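Bottled water in the workplace

Bottled water in the workplace is drinking water that is delivered to or bought for offices, laboratories, workshops and similar rooms, and is kept there for the people who work in them. It comes in two main groups of containers: small bottles for one person, and large bottles or jugs which are shared. The article deals with the containers, their storage and their handling. For machines that cool or heat the water, see Water dispenser.

Containers

Small bottles usually hold between a third of a liter and one and a half liters. Most of them are made of PET, a clear and light plastic, and are closed with a screw cap. The cap is often colored, and many bottlers use one color for still water and another for sparkling water. There is no common rule for this, so the same color can mean different things in different countries.

Large jugs are sold in many sizes, from around 9 liters up to the returnable bottles that are placed upside down on a dispenser. They have a rounded shoulder, which helps the water to run out evenly, and the walls often carry ribs. The ribs make a thin wall stiffer, so that the jug does not fold when it is lifted. Some jugs have a handle at the neck or at the side. Jugs for one use are mostly of PET, while returnable ones are heavier and are washed and filled again by the supplier.

The label may be of paper or of plastic film. It normally gives the name of the water, the source or the place of filling, the volume and the date until which it should be used. On a jug it is commonly wrapped around the middle part, where the hand does not hold it.

Storage

Water is best kept in a cool place out of direct sun. Light and warmth do not spoil closed water quickly, but they can change its taste, and in an opened bottle they help algae and bacteria to grow. Strong-smelling things such as paint, solvents and cleaning products should stand in another room or in a closed cabinet, as the plastic lets some smells pass slowly.

In small workplaces there is rarely a storeroom. Bottles stand on the floor beside a cabinet or under a counter, and a large jug is put wherever there is a free surface of enough strength. A jug of 9 liters weighs a little more than nine kilograms when full, and a narrow shelf is not a suitable place for it.
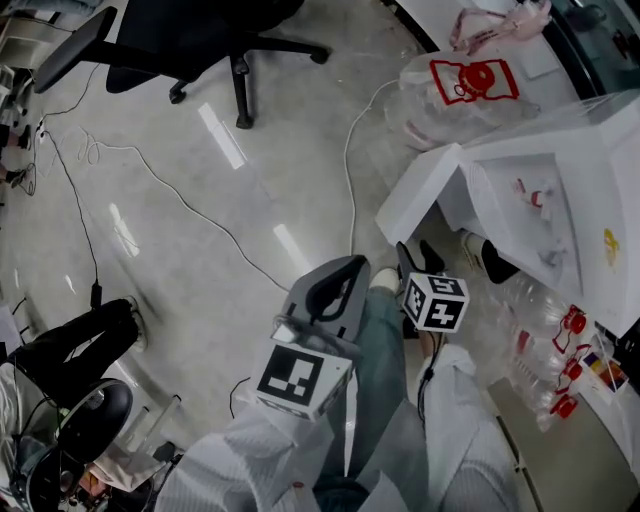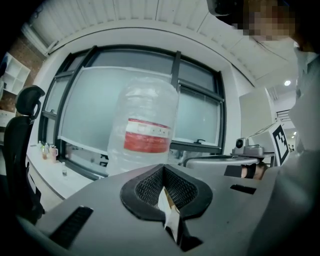
Clear plastic bottles with red caps beside a white fixture (first picture) and a large water jug with a red-and-white label (second picture).

In laboratories the rules are more strict. Drinking water is normally not allowed on benches where chemicals or samples are handled, and containers for drinking should not be used for any other liquid. In rooms with only electronic equipment it is usual to permit closed bottles. Cables on the floor are then the main concern – a spilled liter spreads over a smooth floor very fast.

Handling

A full jug is lifted with bent knees and held close to the body. Before opening, the neck and the cap are wiped with a clean cloth. The date of opening can be written on the label. Suppliers give different times for use after opening, and the time printed on the label should be followed.

Small bottles are meant for one person and one filling. They can be refilled for a short time, but the narrow neck is difficult to clean.

Amounts

Consumption depends on the season, the kind of work and the number of people. A workplace survey made by Mekdes Tilahun and Iolo Ellis in the district of Skorkurdale recorded 514 liters in March for an office building with 200 workers, not counting tea and coffee. The authors noted that many workers also brought water from home, so the real figure was higher.

Waste and return

Empty PET bottles are collected for recycling, with the cap screwed on where the local collector accepts it. Pressing the bottle flat before closing saves much space – mainly with the larger sizes. Returnable jugs are kept whole, closed and clean until the next delivery, and a deposit is often paid back for them.

See also

Drinking water
PET bottle
Screw cap
Water dispenser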